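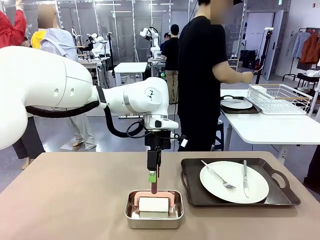 Chore robots, also called household or domestic manipulators, are machines meant to take over small hand jobs like setting a table, clearing a plate, spreading something soft or picking lint off a shirt. I've followed them for 5 years and I still get asked every week if they're ready (my short reply is "sort of, for some jobs, on a good day!").

The oldest trick is picking up a rigid thing and putting it down somewhere known. Zhenhua Jiang ran that test on the Memero arm and logged 1226 plates moved into a rack before he got bored and stopped. Tools are harder. A spatula has to be held firmly and pushed just enough, and the stuff it's pushing on changes shape while you work.
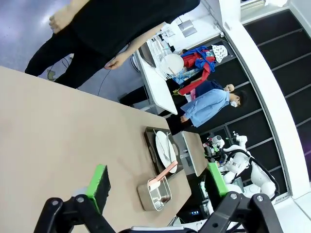

Can a robot set the table by itself yet?
Mostly, if the dishes are ones it has practiced with and they start out in familiar spots. Swap in a heavier plate or a thinner fork and the success rate drops fast.

Training is where the hours go. Jolanta Cieślak at Findari told me her team recorded about 3000 tries at one spreading job, and the arm still dug in too deep when the block was soft.
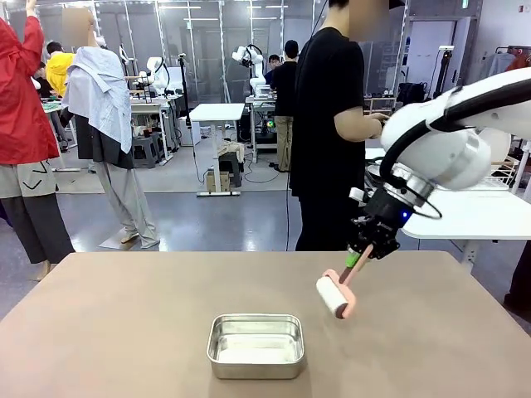
Cleanup jobs have the same trouble, plus one more: the machine has to judge when it's done. With crumbs or lint that's a real headache, and Erhan Bozkurt's answer at Tirunex was to have the arm go over every spot twice, which is slow but I kind of love it. Shop floors are further along than kitchens, mainly for sorting and packing, where the parts are all alike and the lights never change.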